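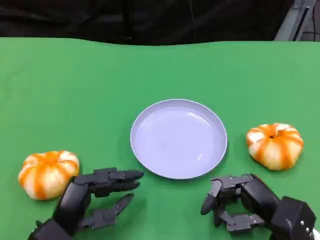
2 min read

Home | News | Odds Data | Contact

Search this site Go

Gurel adds closing-price records to Mekano

Betting data firm Gurel will release an update to its Mekano record-keeping software in July. The update stores the closing price beside the price taken for each bet, across 82 football leagues.

Users can import up to 3000 past bets from a spreadsheet. Reports are available once 200 settled bets are held – smaller samples are shown without a margin figure. 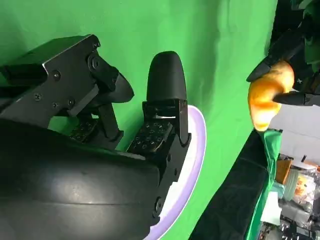
Black gripper, close view

"Most bettors record the result and leave out the price," said İlker Çınar, head of product at Gurel. "The price is the more useful column."

Mekano does not place bets or issue tips. Existing licences include the update.

Recent releases
Riquelme joins Gurel data feed
Grotier ratings: Saturday fixtures added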